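Section 5: Working rules for hand-held gripper sessions

5.1 Before you rely on this section

Most of the rules below came out of arguments at the Hukbridge and Trumelville sites, and a few are still being argued about. Where we have evidence for a rule, we say so. Where we only have habit, we say that too. Following every step will not make a session good. It will make a bad session easier to spot.

The Zapata gripper kit is sold as "ready out of the box". Treat that claim with care. Both sites lost most of a December to recordings made with kits that had been taken out of the box and used.

5.2 Checking the marker cubes

1. Wipe each face of both cubes with a dry cloth. Do not use solvent, whatever the label on the solvent says.

2. Press each cube lightly with a thumb. If it shifts, take the gripper out of service. Tape is not a repair.

3. Look at each printed face under the lights you will be working in. Glare that you can barely see by eye can wipe out a whole pattern for the tracker.

4. Run the tracking check with the grippers held still, then again while moving them at working speed. The still test alone proves very little. Plenty of kits pass it and then drop out the moment an arm moves.

Note: A green light on the tracking page means the software has found the markers. It does not mean the position is right. Check one known point on the desk by hand.

5.3 Setting up the work area

1. Use the furniture as it stands. A desk stripped of everything gives tidy tracking and data that is no use in a real room. Ornaments, frames and flowers may stay on the shelves if they were there to begin with.

2. Walk both cable runs from end to end before you pick anything up. Move floor cables out of the spot where your feet will be. The written standard at Skombridge says cables must be "managed", a word that has so far been taken to mean anything at all. In this manual it means you can step back without looking down.

3. Check the reach to the furthest shelf with an empty gripper. If you have to go up on your toes, lower the task or leave it out.

Caution: Keep the gripper cable clear of the desk edge when you pull back from a shelf. A snagged cable will tug the gripper sideways and can bring down whatever you are holding.

5.4 Reaching into shelves

Shelf compartments cause more lost tracking than any other part of the job. Partitions hide the cube from one side and your own forearm hides it from the other. The supplier's guide gives this one line. We think it deserves a page.

1. Stand square to the compartment, then lean in from the hips. Twisting at the waist puts your shoulder between the camera and the cube.

2. Send one gripper in at a time. Hold the other over the desk with its cube in clear view. Do not let it drop to your side, even if it has nothing to do.

3. Keep at least one face of the working cube turned toward the camera the whole way in and the whole way out.
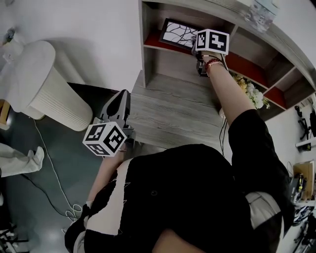 4. Close the fingers slowly on the object and wait for a beat before lifting. People skip the wait when they are tired, so watch for it late in a session.

5. Bring the gripper straight out before turning. Cutting the corner will knock the partition sooner or later.

Note: Bracelets, watches and loose cuffs are not banned. Vicente Vergara, who wrote the first version of these rules, wanted them banned and could not show that they had spoiled a single recording. Make sure yours cannot catch on the trigger or cover a cube face, and carry on.

5.5 Stopping and throwing out

Stop the recording if tracking drops out for longer than 2,000 milliseconds, if a cube is struck, or if you bump the furniture hard enough to move it. Mark the recording as failed before you start another. Do not plan to sort it out afterwards.

Take a break of 10 minutes after every block of work. This figure was picked by feel and we have no study behind it. Longer is fine. Shorter is not, even if the schedule says otherwise.

Caution: Do not trim a failed recording to make it pass. The review tool allows it, and we have asked for that option to be taken out.

5.6 What goes in the log

Write down the gripper pair used, the result of the moving check, and the reason for every stop. "Operator error" is not accepted as a reason. Say what happened: cube hidden by forearm, cable caught on desk, object slipped. Entries go in before the grippers go back on charge.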